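Kwadwo Acheampong
December 15, 2018

Thread on sorting children's building blocks by colour and getting them back into bins, after a long week at the Terkdale toy library. Mostly notes for my own use. Skip if you don't own many blocks.

2/ The stock is about 2,000 pieces, plain cubes and oblongs, no pegs or magnets. Came in as mixed donations in September. Edge lengths vary by a couple of millimetres between makers, which matters more than you'd think when you try to stack them flush.

3/ First pass is by shape, second by colour. I tried colour first and had to handle everything again, as small black pieces get lost under the big ones whichever way you start. Shape first brings them out early.

4/ Work on a dark, matt surface if you have one. Red and green show up well on charcoal grey. Black doesn't, so do the black ones on a tea towel or a sheet of paper.

5/ Bin goes at the back of the table, pieces in front of it. With the bin at the side you reach across yourself for half of them. Open top, no lid. Lids live on the shelf until the end of the job.

6/ Blue totes with ribbed walls are fine. The ribs stiffen the sides. The lip is what you carry it by, so check it for cracks before loading. Solid wooden blocks are heavy and I don't fill past two thirds.

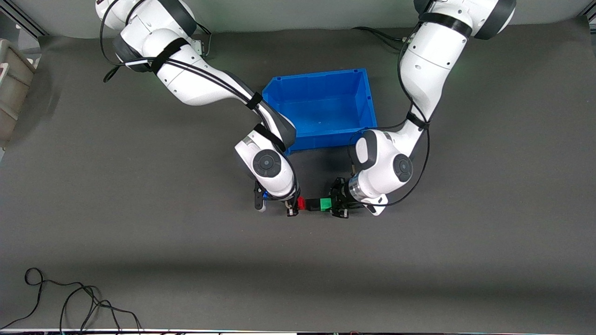

7/ Short rows are easier to pick up than heaps. Push three pieces together, press inwards from both ends, lift the lot. The middle one is held by friction only. If it is smaller than its neighbours it will drop when the outer two tilt, so keep the pressure level.

8/ Four in a row works with large cubes. Five doesn't, at least for me. Caroline Ndung'u manages five and has asked me to record this.

9/ Cleaning: damp cloth, drop of washing-up liquid, dry straight away. Don't soak painted wood. The paint lifts at the corners first and then the piece is scrap.

10/ Rejects: splinters, flaking paint, anything with tooth marks deep enough to hold dirt. 44 pieces went out on the first pass. A further 16 could be sanded and are in a margarine tub under the sink.

11/ Set size for lending is 400. Families from Flandedville asked for smaller sets and I agree with them, but the lending cards are already printed. Will look at it when those run out.

12/ Labels: write the colour and shape on the short end of the tote, never the long side. The totes are shelved end-on. I labelled the first batch wrongly and have relabelled it.

13/ Someone asked about mesh bags. They let dust out, which is good, and the corners of the cubes poke through and wear the mesh, which isn't. Fine for foam blocks.

14/ Still to do: the oblongs, and one tote of cylinders I have been avoiding. They roll. Current plan is a baking tray with a rim. Will add to this thread once I've tried it.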